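4. Where the once-worn clothes go

I should say up front that I didn't plan to write this section. The Agyeman Laundry Survey was set up to find out how often people in Pamarport and Nullilville run a wash, and the questions about storage were stuck on near the end, mostly to give people a breather before the water bill part. Then the diaries started coming back in July 2018 and the storage pages were by far the fullest. People had written up the margins!

What they wanted to tell me about was the in-between pile. These are clothes that have been worn once, maybe for half a day, and aren't dirty enough to wash but don't feel right back in the drawer with the clean things. We mailed diaries to some 700 households and got 516 back, and I'd guess the most thumbed page in the whole stack is the one headed "Other places." I had printed three lines on that page. It needed a lot more.

The chair came up constantly, as anyone who has ever owned a bedroom chair would expect. So did the banister, the treadmill and the back of the door. The bed, though, is the one I find most interesting, since a bed has to be cleared every single night and so the pile there can't just sit and grow. It gets moved. A sweater goes from bed to chair at bedtime and from chair back to bed in the morning, and it can do this for days without being worn or washed (Figure 4).

Figure 4. Clothes on a bed: a teal-green garment and a black one on a white duvet.
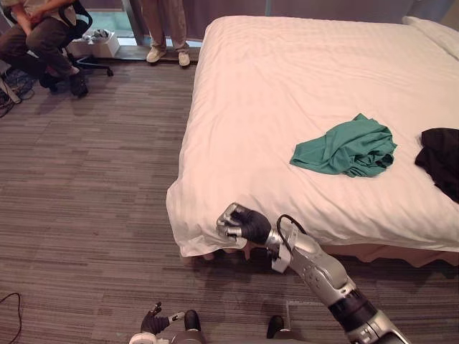

It's only a pile if it's still there at bedtime, one Nullilville diary objected, and I hang mine up before then, so please don't put me down as a pile person. I did put that household down as a pile household, in the end, because my coding rule went by where clothes were at noon. I've thought about it since and I'm less sure of the rule than I was. Noon suited me – it was easy to explain on the phone – but it treats a shirt dropped on the bed for an hour exactly like one that has been there since the weekend.

The second wrinkle is washing. I had assumed that households with an in-between pile would wash less, seeing as the whole point of the pile is to get another wear out of things. The diaries don't back me up very well.

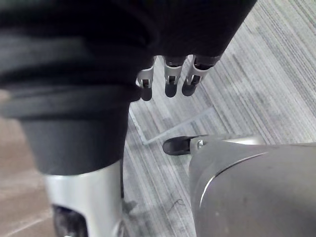

Plenty of people told me that the pile gets swept into the machine all at once when company is coming, clean things and all, and one trip like that can wipe out whatever was saved during the week. Pamarport diaries mention this more than Nullilville ones do, although Pamarport people also just wrote more, about everything.

I tried to get at it a different way with the Zusum wash log, the little paper chart we asked people to tape near the machine. It has a box for "worn once" items. Hardly any boxes were ticked, and I don't read much into that, as the chart asked for an entry within 20 minutes of starting a load and real life doesn't run like that. A follow-up in January used a shorter chart with the time limit dropped, and I come back to those results in the next section, along with the trouble we had over what counts as a towel.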